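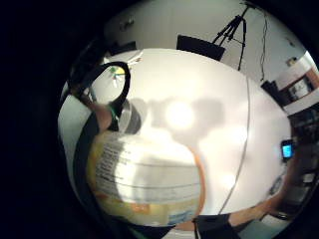 # Product residue in household plastic containers at the point of disposal

Rafail Zacharopoulos
Second-year project, packaging and waste stream

## 1. Background

Plastic bottles and jars are rarely empty when they go into the kerbside bin. Thick products cling to the walls, thin products collect under the shoulder, and screw caps trap a small volume in the thread. The residue adds weight to the load, soils paper in the same bin and raises the amount of wash water needed at the sorting plant.

The Grundia council asks residents to "rinse lightly" and gives no volume or method. This project measured what is left in containers that residents considered finished, and tested whether one short rinse with a fixed amount of cold water removes most of it.

Glass, cartons and pouches were left out. Pump bottles were also left out, as the dip tube holds product that can't be weighed without cutting the pump apart.

## 2. Method

### 2.1 Collection

Eight households in Grundia kept their used plastic containers for five weeks. They were told to treat each container as they normally would, then to close it and place it in the tub supplied. After broken and unlidded items were removed, 244 containers remained.

Containers were sorted by product type into thin liquids (drinks, vinegar, mouthwash), thick liquids (shampoo, sauces, dish detergent) and pastes (spreads, creams, yoghurt). Wide-mouth jars were recorded separately from narrow-neck bottles.

### 2.2 Weighing

Each container was weighed closed, opened, drained and weighed again. The label was left on. Caps were weighed with their container, which avoided the problem of matching them up later but means that residue in the thread can't be separated from residue in the body.

Draining was done by hand into a bowl. A drain rack made by Ritevari was tried first, but the narrow bottles tipped over in it and the times could not be compared. Hand draining continued until the stream broke into drops. This is a judgement call and adds some error – see section 4.

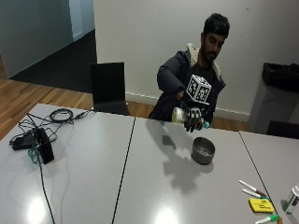
*Figure 1. Pouring from a clear plastic bottle with a metal bowl on the table.*

### 2.3 Rinsing

Every container received 200 mL of cold tap water, or was filled to the neck if it held less than that. It was capped, shaken and emptied. Containers were left open overnight and weighed the next morning. Finally, each one was washed in hot water with detergent, dried, and weighed a last time to give a clean weight.

Residue was calculated as the difference between each earlier weight and the clean weight. Results were entered in Etum and checked against the paper sheets. Where the two disagreed, the paper value was kept.

## 3. Results

Thin liquids left very little behind after draining, and a single rinse brought most of these bottles to within the error of the scale. The main exceptions were bottles with a deep base, where liquid stayed in the moulded feet until the bottle was tilted a second time.

Thick liquids lost little in the draining step. They were too slow to reach the neck in the time allowed, and rinsing was far more effective than waiting. Shampoo foamed and needed a second pour to clear the foam, which carried some product with it.

Pastes gave the widest spread. Wide-mouth jars were often scraped by the household before disposal and arrived nearly clean. Narrow containers of the same product could not be reached with a spoon or knife and held much more. Oil-based spreads were hardly affected by cold water.

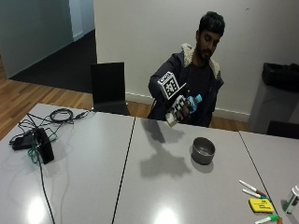 *Figure 2. Small plastic bottle with a light-blue label and white cap.*

Small bottles deserve a separate comment. Their residue was low in grams but high as a share of the original contents, and their necks slowed both draining and rinsing. Several had to be squeezed to get the rinse water out.

Household habits had a clear effect. Two of the eight households already rinsed nearly everything, and their containers changed little between the first and last weighing. Both said they did this to avoid smells in the kitchen.

## 4. Sources of error

- The end point of hand draining was judged by eye.
- Paper labels took up water during rinsing. Overnight drying removed most of it, though some labels still felt damp at the morning weighing.
- Residents knew the containers would be examined and may have emptied them with more care than usual.
- The scale drifted during the second week. It was re-zeroed before each batch from then on, but the earlier batches were not repeated.
- Dried product on the outside of a container was counted as residue. It would probably come off in the truck or on the belt.

## 5. Discussion

The council's advice to rinse lightly works for thin liquids and for most thick ones. It does not work for oil-based pastes in narrow containers, where hot water or detergent is needed and the energy cost may be larger than the benefit. Cordeiro, the plant that receives the Grundia load, washes all plastics after shredding, so a trace of residue is acceptable there. The plant's own limit was requested for this report and had not been supplied at the time of writing.

Neck width appears to matter more than container size, but the two were not varied independently. A follow-up could fill new bottles of matched volume and different neck widths with the same product, which would also remove the effect of household habits. The weighing sheets are held with the project folder in the packaging lab.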